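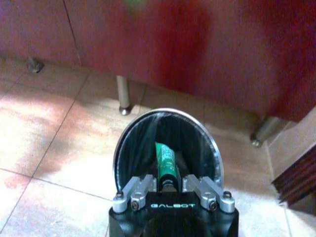
The dark red cabinet, with a green cylinder, perhaps a tube or marker, in front of it.

The woman who looks after the rooms at Durán keeps a plain notebook in her apron pocket. It has one page for each bathroom. On the page for the one we talked in, she has written "stone" and underlined it twice.

"People wipe it with whatever they have," she said. "Vinegar, lemon, the stuff for the toilet. Marble doesn't like any of that. You get a dull spot and then I have to call someone."

She has been cleaning for 30 years, the last eight of them at this guesthouse. Before that she worked for Trarkance, a company that sent crews into offices at night. She prefers the guesthouse because she works by daylight and can see what she missed.

I asked where she starts. She said with the small things, always.

"If you clean around them, you didn't clean. Everything comes off the counter. I look at each one. Is it trash, is it somebody's, does it go in the cabinet? Then I wipe."

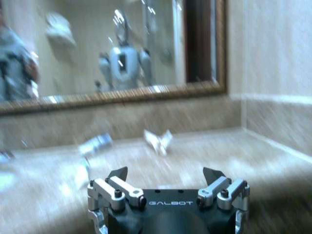
Small items on the vanity counter, in front of the backsplash.

Paper is the easy part, she said. If it is crumpled it goes in the bin, unless there is writing on it. She once threw out a receipt that a guest needed for his company and had to go through the bags in the yard to find it. Now she opens anything that looks like a receipt and puts it in an envelope at the desk.

Tubes and little bottles take longer. Guests leave them half used, and they roll.

"They go to the back, against the wall. You think the counter is clear and there's one lying there behind everything. So I run my hand along the back edge first."

Her rule is to stand up whatever will stand and lay the rest in a tray. She doesn't throw out toothpaste while a guest is still checked in, even if the tube looks finished. After checkout she keeps anything unopened for 30 days.

For the stone itself she uses warm water, a drop of dish soap and two cloths, one wet and one dry. She bought a spray called Stolix for a while and stopped.

"It smelled nice. It left a film. With the soap I can see when I'm done."
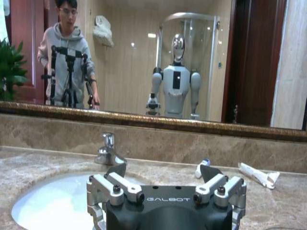

The faucet comes after the counter. She dries the base of it with a corner of the cloth, where the water sits and leaves a white ring, and then does the lever. The basin is last, so that whatever she has pushed off the counter gets rinsed away with the rest.

Mirrors she does standing to one side, to catch the streaks. She doesn't spray a mirror with a decorated frame. She sprays the cloth, folds it, and stops short of the edge. The frame gets a dry paintbrush, a soft one from Tonilano that cost her less than a duster.

"A wet cloth on a frame like that, after a few years the color comes off on your hand. Use the brush, and go along the bottom piece most of all. That's where the dust is."

Her last job is the cabinet. She wipes the doors down with a damp cloth and dries them right away. Dark red shows fingerprints, she said, and she would have picked another color. December is the worst month for it, when the house is full and people come in with lotion on their hands.

She looked at the clock then and put the notebook back in her pocket. She had the upstairs bathroom to do before lunch.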